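Drallholm 学生机器人社 常见问题（中文页）

首页 | 关于我们 | 课程与活动 | 餐桌项目 | 比赛 | 常见问题 | 联系

最近更新：2021年7月

这一页回答新同学、家长和别的学校的老师常常写信来问的事情。中文不是我的母语，我在 Clillell 学院学了几年中文，现在负责把社里的英文页面写成中文。如果有的句子读起来奇怪，请写信告诉我，我会改。如果中文页和英文页说的不一样，请先按英文页做，然后也请告诉我。
Ragnheiður Zoëga

一、关于社团

Drallholm 是一个什么样的社团？

我们是 Clillell 学院的学生社团，社员一起学习怎样让机械臂做桌面上的工作。社团属于工程系，可是不是一门课，没有学分，也没有考试。指导老师是 Umesh Bhatia，他教控制理论，一般在活动的后半段来看我们做到什么地方。平时的活动由学生自己安排。

很多人以为我们也做轮式机器人和无人机。以前的社员做过轮式机器人，有一台还放在柜子上面，但是现在没有人维护它。如果你最想做的是无人机，我们不是合适的地方，学院里有另外一个小组，你可以向工程系办公室问联系方式。

社名是什么意思？

Drallholm 是第一批社员住过的宿舍楼的名字。宿舍楼后来改了名，我们没有改。

我不是工程系的学生，可以参加吗？

可以。现在的社员里有学语言的、学食品科学的，也有学数学的。我自己学的是语言。第一次来的时候，我不知道什么是“末端执行器”，中文和英文都不知道。如果你是别的学院的学生，也可以来，但是需要先在工程系办公室登记，拿到实验室的临时卡。

中学生可以来吗？

活动日不可以，因为实验室的保险只包括大学生。每年二月有一次开放日，中学生可以和家长或者老师一起来，可以看演示，也可以在别人陪着的时候自己移动机械臂。学校想带一个班来，请至少提前一个月写信。

需要会编程吗？

不需要，但是你最好愿意学。我们的工作里有一大部分是不写程序的：摆桌子、遥控机械臂、看录像、给录像写标签、记笔记。有的社员整个学期都没有写过一行程序，他们做的数据却是大家最喜欢用的，因为很整齐。

如果你想学编程，新社员课程会从很基础的地方开始，用 Python。以前学过一点别的语言也很好。请不要因为“我学得慢”就不来，我们宁可一个人慢慢学，也不希望他害怕提问。

要交多少钱？

每学年的社费是 15 欧元。社费用来买胶带、扎带、盘子、食物和别的小东西。机械臂和电脑是系里的，社费不包括它们的维修。如果你交社费有困难，请直接告诉 Elaheh Shahbazi，她管理社里的账，她不会问你理由，也不会告诉别人。

第一次来可以不交，先看看。第二次来的时候再决定。

活动用什么语言？

主要用英语。人少的时候，你会听到波斯语、印地语和一点冰岛语。中文也有人说，可是我们几个说中文的人水平不一样。文件和程序里的注释都用英语写。如果你的英语还不太好，请不要担心，操作机械臂的时候用手指一指常常就够了。只有一个词我们要求每个人都听得懂，就是“stop”。听到这个词，操作的人马上松开手柄，先停下来，以后再问为什么。

二、新社员课程

课程教什么？

课程分成几个部分，顺序如下。

第一部分是安全和实验室的规则。你会学习急停按钮在哪里，怎样按，按了以后怎样恢复。每个人都要自己按一次。很多新社员按得太轻，他们怕把按钮弄坏。请用力按，它就是为了这个做的。

第二部分是用手柄移动机械臂。先在空中移动，不碰任何东西，然后把一块海绵从桌子的一边拿到另外一边。

第三部分是坐标系。许多人觉得这一部分最难。机械臂有自己的“前”和“左”，桌子也有，你的眼睛也有，这些方向常常不一样。Amirhossein Talebi 写了一份讲义，里面有很多手画的箭头，我认为比我们买的那本教科书清楚。讲义在共享文件夹里，名字是 frames_for_humans。

第四部分是记录一次完整的任务，包括摆放、操作、保存和写标签。

第五部分是自己选的。你可以学习训练模型，也可以学习机械方面的东西，比如更换夹爪的手指。

课程要上多长时间？

看你自己。有的人用半个学期，有的人用一个学期。每一部分结束的时候，一个老社员会看你做一次，如果做得安全，你就可以开始下一部分。这不是考试，没有分数，没有做好就下次再做。

缺了一次活动怎么办？

没有关系，请在群里说一声，这样别人不用等你。如果连续缺了很多次，我们可能会请你再做一次安全的部分。规则有时候会改，我们怕你记的是旧的。

我是左手为主的人，手柄可以换吗？

可以。在设置里选择 swap，用完以后请改回来。忘记改回来的人很多，所以开始以前请每个人都检查一下，先让机械臂在高的地方走一小段，看看方向对不对。

三、餐桌项目（Ghorbani）

什么是 Ghorbani？

Ghorbani 是我们现在主要的项目。目标听起来很小：让机械臂拿起一块食物，把它放进盘子里，不把食物弄坏，也不让它掉在盘子外面。项目的名字来自第一份程序的文件夹，大家用习惯了，就没有再改。项目的负责人是 Farzad Ansari。

为什么选择食物？

积木容易得多，我们开始的时候也用积木。积木每一块都一样，又硬，边又直，夹爪从哪里下去都差不多。后来学食品科学的社员说，厨房里没有东西是这样的。面包是软的，形状不规则，拿的时候会变形；蔬菜有的滑，有的会断。用积木练得很好的程序，换成面包以后常常做不好。

我们觉得这个问题有意思，而且材料不贵，在学校旁边的店就可以买到。

一次记录是怎样做的？

先摆桌子。盘子放在哪里、食物放在哪里，都写在一张任务单上，操作的人和记录的人一起看。摆好以后，记录的人说任务的编号，操作的人说“准备好了”，然后开始。

操作的人把夹爪移到食物的上方，停一下，再往下走。我们要求有这个停顿。没有停顿的录像，以后看的时候很难分清楚哪里是“靠近”，哪里是“抓取”，写标签的人会很辛苦。夹住以后先垂直抬高一点，再向盘子移动，不要一边抬一边横着走，因为软的食物底部可能还碰着桌面。

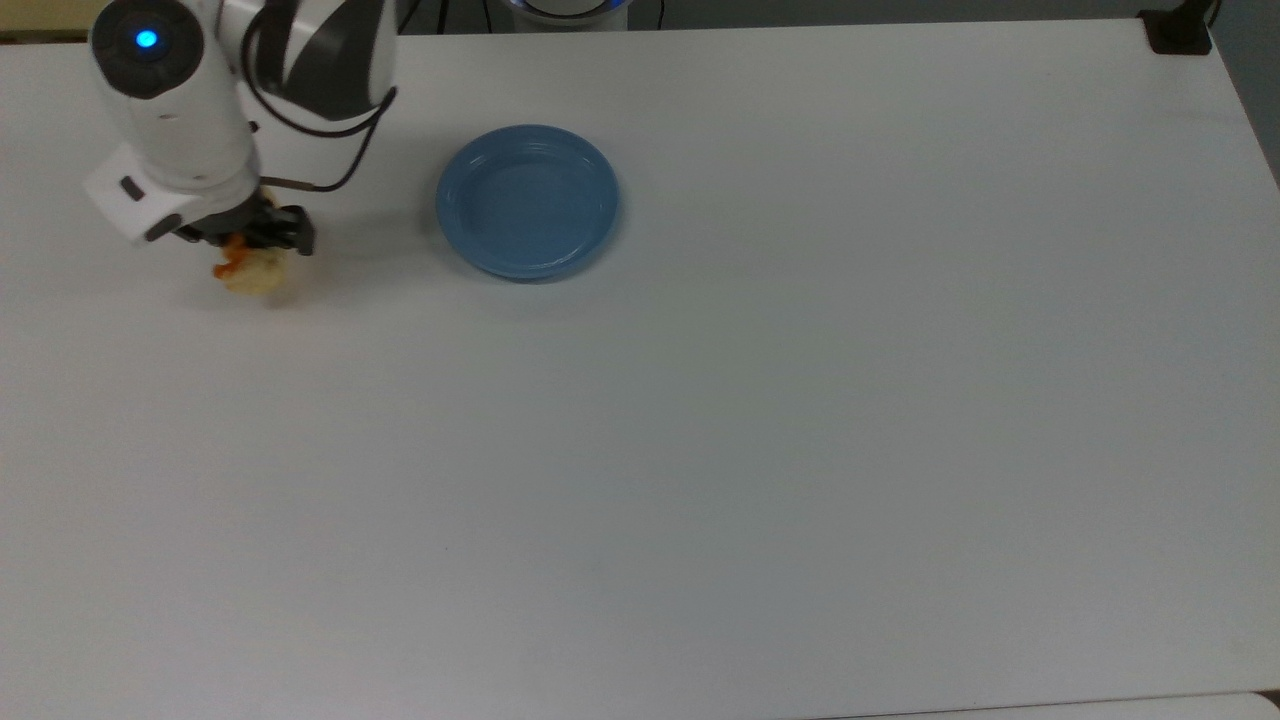

到了盘子上方以后，降低到离盘底很近的地方再打开夹爪。新社员喜欢从高处放，他们觉得食物已经在盘子的正上方，掉下去也是成功。对我们来说这算失败。面包掉下去会滚，而且模型学得很快，特别是坏习惯学得很快。

夹爪打开以后，先向上离开，再回到起始位置。回到起始位置以后才可以停止记录。如果太早停止，这一条就不能用，请在表格里写 short，不要删除文件。

任务失败了要不要删除？

不要。请保存，并且在标签里选“失败”，再用几个词写发生了什么，比如“夹住后滑落”或者“放在盘子边上”。失败的记录对我们也有用，Farzad 训练的一个小模型就是专门判断成功和失败的，它需要看很多失败。

可是故意失败的记录请另外放在 staged 文件夹里。故意的失败和真的失败看起来很不一样，混在一起以后就分不开了。

你们现在有多少数据？

这学期结束的时候，可以用的记录是 2,488 条，其中 780 条是软的食物。别的是硬的食物、积木和海绵。软的食物做得慢，每做几次就要换一块新的，所以少一些。下个学期我们想多做软的。

一个新社员能贡献多少？

我们不给每个人规定数量。以前有过一张排名表，贴在门后面，结果大家做得太快，很多录像里没有停顿，后来花了很长时间重新检查。排名表已经拿下来了。

为什么桌面上不放别的东西？

第一阶段的任务里，我们希望模型只学习食物和盘子的关系，所以桌面要干净。任务单上没有写的东西都不要放，手机、水杯和笔也不可以。第二阶段会加上干扰的物品，比如杯子和勺子，到时候每一件都会写在任务单上。

开始以前请用干布擦桌面。如果有油，请用一点清洁剂，再用干布擦一次。桌面上的小划痕擦不掉，请不要用力磨。

盘子可以用自己的吗？

请用柜子里的。我们按颜色选盘子，要让盘子和桌面容易分开。反光很强的盘子和透明的盘子暂时不用，模型看不清它们的边。如果你有一个很特别的盘子想试，请先问 Farzad，他可能很高兴，会为它写一张新的任务单。

夹爪应该夹多紧？

没有一个数字适合所有的食物。我们的做法是先夹到刚刚碰到，再慢慢增加一点，抬起来看会不会滑。每种食物找到合适的力以后，写在力度表里，下一个人可以从这个数开始。面包放了一天以后会变硬，第二天请重新试一次，不要直接用昨天的数。

硬的食物，比如没有煮过的胡萝卜，力大一点没有关系，但是表面如果很湿就会滑，请先用纸巾擦。

用过的食物怎么处理？

做过实验的食物不可以吃。我知道有人觉得可惜，我也觉得可惜，可是夹爪和桌面都没有按照食品的卫生标准清洁。用过的食物请放进有机垃圾桶，不要放进普通的垃圾桶，也不要在桌子上过夜。早上清洁的人已经写过一封不太高兴的信。

我们尽量少买。店里有时候会把前一天的面包便宜卖给我们，做实验正好合适。请不要一次买很多，软的食物在冰箱里放久了，形状和颜色都会变，录像和以前的就不能比较。

对食物过敏的人可以参加吗？

可以，请在登记表上写清楚，或者直接告诉 Elaheh。任务单上写了每次用什么食物，你可以选择没有过敏原的任务。坚果我们从来不用。面粉类的食物用得很多，如果你对小麦过敏，写标签和训练模型的工作可以在另外一个房间做。

四、安全

机械臂危险吗？

我们用的机械臂碰到阻力会停下来，但是“会停下来”和“没有危险”不是一个意思。夹爪能夹疼手指，关节之间的缝也能夹到头发和袖子。所以规则是一样的，对新社员和老社员都一样：

长头发要扎起来。
不戴长的项链和松的手链。
机械臂通电的时候，手不放在它能够到的地方，除非操作的人已经放下手柄，并且说“可以”。
操作的时候旁边一定有第二个人，他的手可以够到急停按钮。
不在机械臂上面传递东西。

两台机械臂可以同时用吗？

新社员不可以。两台的工作范围有一部分重叠，不用的那一台要先回到停放的位置。同时用两台的任务现在只有 Amirhossein 和 Farzad 做，他们还在写规则。

我自己一个人可以在实验室工作吗？

用电脑可以，移动机械臂不可以。晚上想做记录的人，请先在群里找一个人一起来。

发生了碰撞怎么办？

按急停。然后看看有没有人受伤，再看机器。请不要马上恢复，先在碰撞本子上写下来：什么任务，什么位置，夹爪里有什么。以后叫一个老社员来一起检查电缆和夹爪的手指。写在本子上的人不会受到批评。我自己的名字在本子里出现了好几次，有一次是因为我把“下”和“前”弄反了，夹爪把一块很好的面包压成了饼。

线松了可以自己弄吗？

桌子边上的夹子和外面的线，老社员可以弄，断电以后弄。机械臂身上的线谁都不要自己拔，请找 Umesh Bhatia 或者系里的技术员。如果你看见一根线绕得太紧，或者在动作的时候拉得很直，请说 stop，哪怕任务快做完了。

五、比赛

你们参加什么比赛？

我们参加 Triltberg 桌面操作赛，这是给学生队伍的比赛。每支队要在规定的时间里完成一组桌面任务，有一部分任务提前公布，另外一部分到了现场才知道。社里的比赛队由 Amirhossein 组织。

我们去年的成绩怎么样？

中间的位置。提前公布的任务我们做得不错，现场公布的任务里有一个很薄的饼干，我们的夹爪没有办法从平的桌面上拿起它。别的队把饼干推到桌子的边上，再从侧面夹。我们在旁边看，都觉得很聪明，也有一点难过。现在“推到边上”已经是我们的一张任务单了。

怎样进入比赛队？

完成课程的前四个部分以后，告诉 Amirhossein 你有兴趣。没有选拔考试。比赛队的准备时间比较长，比赛以前的大约 2 个月活动会更多，请先看看自己的课表。不是所有的位置都要操作机械臂，队里也需要看规则的人。规则有很多页，每年都有小的改变，前年就有一支队因为盘子的直径不对丢了分，很可惜。

不参加比赛可以只做项目吗？

当然可以，多数社员是这样的。

比赛的路费谁付？

系里付一部分，社里付一部分，余下的由队员自己付。每年的比例不一样，Elaheh 会在报名以前告诉大家。请保存车票，没有车票她不能给你报销，电子票的截图可以。

六、数据和程序

别的学校可以用你们的数据吗？

可以，用来学习和研究没有问题。请写信说明你们想做什么，我们会发下载的地址和一份说明。请先读说明里“已知问题”的部分。比如，早期的一批记录里，时间和图像没有对得很齐，那一批单独放在一个文件夹里，我们不建议用来训练，可是用来练习写标签很好。

录像里有人的脸吗？

摆放和更换食物的时候，偶尔会有手和袖子。有脸的录像不公开，写标签的人看见以后要选“有人脸”，这一条就自动留在社里。如果你在旁边参观，又不希望被拍到，请站在门的那一边，地上有黄色的胶带。

标签怎样写才算好？

短，具体，不猜。请写“夹爪碰到盘子边，面包掉在盘子外面”，不要写“操作的人不小心”。你不知道他小心不小心。食物的名字如果不能确定，请写大的类，比如“面包类”。前一个学期有人把同一种点心写成了很多不同的名字，后来统一的时候，大家争论了一个下午它到底是不是面包。

颜色也请用表里的词。中文、英文的颜色词不是完全对应的，我在写这一页的时候也觉得困难，表里有对照。

训练模型需要很好的电脑吗？

小的模型用普通的电脑就可以，慢一点。大的用系里的服务器，需要排队。请不要在比赛以前的一个星期排很长的任务，比赛队会很着急。

模型做得好吗？

看是什么食物。对硬的、圆的食物，我们现在比较满意。对软的食物，它有时候会在上方停很久，好像在想，然后从一个很奇怪的角度下去。Farzad 认为原因是软的数据太少，Amirhossein 认为是相机的位置不好。他们两个人打算各做一组实验，结果会放在餐桌项目的页面上。我没有意见，我只负责翻译他们的争论。

程序是公开的吗？

课程用的程序是公开的。Ghorbani 的程序还没有，里面有一些路径和密码是直接写在文件里的，要先清理。我们知道这样写不好。如果你想帮助清理，这是一件很适合新社员的工作，你会把所有的程序都读一遍。

七、参观和联系

可以来参观吗？

可以，请先写信，告诉我们有几个人、想看什么。活动的时候来最好，你可以看到真正的工作。真正的工作有时候很慢，可能你来的那一天，大家一直在找为什么手柄没有反应。如果你只想看机械臂动，请写在信里，我们会准备一个演示。

可以拍照吗？

可以拍机器和桌子，拍人以前请问一下。请不要用闪光灯，闪光灯会影响记录。

我们是一家店，想送食物给你们，可以吗？

谢谢，可以的。小的、软的、没有很多糖粉的最好。糖粉会进到夹爪里面，清洁很麻烦。

毕业了还可以来吗？

可以来参观，也可以帮助写标签。移动机械臂需要有效的学生卡或者职员卡，这是保险的规定，我们不能改变。

写信多长时间会有回答？

上学的时候一般几天。放假的时候会慢，假期里只有 Elaheh 和我看信箱。用中文写的信都由我回答，请写得简单一点，不要用太多成语，我会很感谢。

我的问题不在这一页上，怎么办？

请用“联系”页面的表格，在题目里写“FAQ”。如果几个人问了同样的问题，我会把它加到这里。目前正在准备的是关于更换夹爪手指的部分，图已经画好，文字还在请人检查。

返回页首 | 英文页 | 联系 Drallholm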